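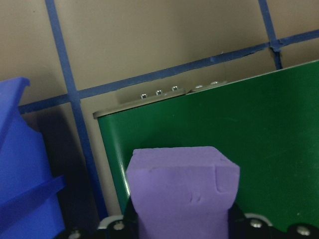
Too many rules for squeezing a sponge was Maxine Kereama's verdict on the first draft, and the remark has followed the Vustside Handling Code ever since. It is quoted in the preface to the second edition, where the editors call it fair comment and then add nine more rules.

The Vustside Handling Code (often "the Code", or "Vustside" to people who have had to obey it) is a set of good-practice rules for robots that pick up and put down soft objects under test. It covers the object, the gripper, the work surface, the wrist camera and the paperwork, with the paperwork taking up most of the pages. It is voluntary, although several workshops have made it a condition of entry.

Background

The Code grew out of a disagreement between two workshops, Grundinitz and Pearce, which had been swapping results for a year before noticing that they did not mean the same thing by "held". At Grundinitz an object was held once it had left the table. At Pearce it was held once the fingers had closed on it, whether or not it then went anywhere. Pearce had the better scores. A joint meeting at Vustside in March was meant to settle the definition in an afternoon and produced a drafting group instead.

The agreed wording says that an object is held when it is clear of every surface except the fingers and stays so for the whole of the stated time. Leaving the stated time to the workshop was a compromise, and has been argued over in every revision.

Test objects

Foam blocks are the usual choice for early trials, being cheap and forgiving of a clumsy grip. The Code allows them to be cut by hand, provided that all blocks in a set are measured after cutting and the sizes written down. Small dents and creases are allowed. A block is retired when it no longer springs back to its recorded width, or after 1000 grips, whichever comes first. Colour is free, but must be plain and must differ from the table. An early clause naming approved colours was dropped when it was found that the drafters could not agree on what lilac was.

Retired blocks may be used for practice and must be marked. The Code does not say how, and the mark most often seen is a large R in felt pen.

Gripper and fingers

Fingers are to be wiped before each session and the bolts checked by hand. Closing force must be set before the run and left alone during it. Turning up the force after a dropped block is known informally as "helping", and a run that has been helped may not be counted. Fingers worn unevenly are replaced as a pair.

Work surface

Where tape is used to divide a surface into cells, the lines should contrast with the background and be replaced when they lift. Wrinkled or torn tape is permitted if the edge of the cell can still be made out by a person standing up. Bins, boxes and other large items may share the space with the test object, and the Code encourages this on the grounds that homes and warehouses are seldom tidy. Each item's place must be noted at the start of the session. Shadows need not be removed, but lamps must not be moved halfway through.

Wrist cameras

A camera fitted at the wrist should be able to see the object while it is gripped. Some part of the gripper will nearly always be in view as well, and the Code asks that it not be cropped out afterwards. The lens is cleaned at the same time as the fingers, preferably with a different cloth.

Record keeping

A full report needs 256 runs, kept in order, failures included. The order matters because an early submission turned up with its successes gathered at the front, which the sender described as a filing preference. Records are kept for 24 months. Each run is signed off by someone who did not start it, a rule that causes some trouble in workshops with one member of staff.

Reception

Uptake has been steady and grudging. Vordale adopted the Code in full and then issued its own guide to reading it, which is longer than the Code. Pearce follows everything except the section on helping, where it applies what it calls a local reading. Critics say that the rules suit foam and little else, and the section on cloth is still a heading with a blank page under it.

See also

Grip testing
Soft object handling
Vordale Guide to the Vustside Handling Code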